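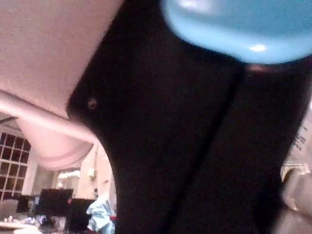
漫画稿的页面尺寸，可以画到一半再改吗？
能改，但我劝你在画第一格之前就定下来。Diltau 改页面大小的时候只会拉伸或裁切，已经画好的线条会发虚，对白框也会跑位，最后还得一页一页手动挪回去。

第二章 新建漫画工程

上一章装好了 Diltau，也登录过了，这一章我带你把第一个工程建起来。先说一句，我自己画的是黑白日常小册子，骑马钉装订，所以下面的数值都按这种册子来。你要是画竖条漫，直接跳到第四章就行，这一章的出血和装订你基本用不上（当然，想看我唠叨也欢迎！）。

开始之前手边准备好这几样：
数位板或者能用笔的平板，驱动更新过
一份哪怕很潦草的分镜，写在便签上也可以
印刷厂给你的稿件要求，还没选好印刷厂就先用我的数值

2.1 建立页面

1. 打开 Diltau，在开始页点“新建工程”，类型选“册子”。别选“单页插画”，那个类型后面没法加页码。

2. 给工程起名。我习惯用故事名加一个字母，比如“厨房A”，大改一次就换成“厨房B”。名字里不要用斜杠和问号，Diltau 会让你保存，可导出的时候会报一个看不懂的错，我第一次碰到时在那儿愣了好半天。

3. 页面宽度填 2367，单位选像素，高度旁边的小锁保持锁上，它会按册子的比例自己算好。这个宽度已经把出血算进去了，不要再勾“额外添加出血”，勾了就等于加了两遍。

4. 分辨率填 300。纯黑白线稿有人喜欢用更高的，我的旧电脑一开就喘，而且我画的线本来就粗，印出来看不出差别。

5. 颜色模式选“灰度”。想在封面上用彩色的话，先照样选灰度，封面到 2.4 节再单独改。

6. 页数先填你估计的数，多几页少几页都没关系，以后随时能加。一个工程最多 63 页，超过了就要拆成上下两册。

7. 点“创建”，等左边的页面栏全部刷出来再动笔。

注意：骑马钉册子的总页数要能被四整除，封面封底也算在里面。Diltau 不会提醒你这件事，印刷厂会。凑不够的时候我就加一页后记，或者画一张大大的猫。

2.2 打开安全线

页面建好以后你会看到三圈框。最外面那圈是纸边，中间一圈是裁切的位置，最里面那圈是安全线。对白和人脸全部放在安全线以内，背景则要一直铺到最外圈。

1. 点菜单“视图”，勾上“安全线”和“裁切线”。

2. 把安全线的颜色改成浅蓝。默认是灰色，跟草稿线混在一起，我眼睛一累就分不清了。

3. 在“视图”里再勾“锁定参考线”。不锁的话，拖画布时很容易连它一起拖走。

我第一本册子就是吃了这个亏，主角说的最后一个字被裁掉半边，整句话的意思都变了。朋友 Letay Kahsay 到现在还拿那句台词逗我！所以哪怕你觉得自己心里有数，也请把线打开。

2.3 分格模板

Diltau 自带的分格模板藏得有点深，在“素材”面板最下面的“布局”里。我推荐新手从六格的开始，左右两列，节奏平稳，不太会画歪。

1. 选中第一页，把六格模板拖到页面上。

2. 松手以后会问你“适应到哪条线”，选“安全线”。

3. 格子之间的间隙，横向的可以比纵向的宽一点，读的人会先顺着一行看过去，不会半路往下跳。拖动间隙中间的小圆点就能调。

4. 想合并两个格子，按住 Shift 点中它们，再右键选“合并”。合并后格子里的内容会保留在各自的图层里，不用担心丢。

5. 满意以后，右键选“应用到全部页面”。

小心：第五步会覆盖其他页上已经分好的格子，而且关掉工程以后就没法撤销了。已经有分好格的页面，就别用“全部”，在页面栏里把要改的几页勾出来，再选“应用到所选”。

如果嫌自带的边框太直太冷，可以装一个叫 Metitz 的小插件，它会让边框带一点手画的抖动。装法跟第一章里装字体的步骤一样。抖动强度我调到 2，再高就像坐在公交车上画的了。装完要重启一次 Diltau，它才会出现在“边框”菜单里。

2.4 封面单独设置

1. 在页面栏里找到第一页，右键选“设为封面”。最后一页同样操作，选“设为封底”。

2. 再右键一次，打开“页面属性”，把颜色模式从“灰度”换成“CMYK”。这时颜色会暗下来一截，属于正常现象，印刷本来就没有屏幕那么亮。

3. 封面书名先放在单独的图层里，命名为“书名”。我几乎每次都会在最后关头换标题，有这个图层能少掉好多眼泪。

4. 封二和封三默认留白。想放作者介绍的话，直接当普通页面画就可以，灰度和彩色都行，不过要先问印刷厂内侧彩印加不加钱。

2.5 自动保存与备份

请一定读完这一节，哪怕前面的你都跳过了。

1. 打开“设置”，找到“自动保存”，间隔选最短的那一档。保存时画面会顿一下，刚开始有点烦，过几天就习惯了。

2. 备份位置不要和工程放在同一个硬盘。我用的是 Noseo 的同步文件夹，换成别的网盘或者一只 U 盘都可以。

3. 手动做一次测试：随便画一笔，保存，关掉软件，然后从备份位置打开工程，看看那一笔在不在。

4. 在“设置”里勾上“保留旧版本”。占地方，但是值得。

注意：同步还没完成时不要在另一台电脑上打开同一个工程，会生成两份内容不一样的文件，合并起来非常痛苦。页面栏右上角的小云朵不再转圈，才算同步好了。

身体不舒服、只能躺着画的日子，我会在平板上只开草稿图层，等有力气坐到桌前再描线。这样切来切去的时候，备份出错的机会最大，所以我每次收工前都会看一眼那朵小云。这个习惯是 Lucrezia Sorrentino 教我的，她画连载，丢过一整话的稿子，讲起来还会咬牙。

2.6 试印一页

别急着画完整本再印。先画一页，导出，打印出来看看，字号合不合适一眼就知道。

1. 选中那一页，点“文件”“导出”，格式选 PDF，勾上“仅当前页”。

2. “导出参考线”保持不勾，除非你想让那圈浅蓝色出现在成品里。

3. 打印时缩放选“实际大小”。选了“适合页面”的话，字会变小，你看到的就不准了。

4. 把纸拿到平时看书的距离，读一遍对白。读着费劲就把字号加大一号，再印一次。

5. 沿裁切线剪下来，翻一翻，看看外侧的对白离边是不是太近。

我一般在家里的打印机上试第一遍，再请印刷厂出一张样张。我合作的是 Endale，他们周一上午收样张的文件，我就总在前一天晚上手忙脚乱。你那边的时间请提前问清楚，顺便问一句他们收不收灰度和 CMYK 混在一起的 PDF，有的店要求封面和内页分成两个文件。

如果导出后对白变成了方框，说明字体没有嵌进去。回到“导出”窗口，展开“高级”，勾上“嵌入全部字体”，再导一次。还是方框的话，就把对白图层复制一份，复制的那份右键选“转为图形”，原来那份隐藏起来别删，以后改错字还要靠它。

样张没问题，就可以翻到第三章设置画笔了。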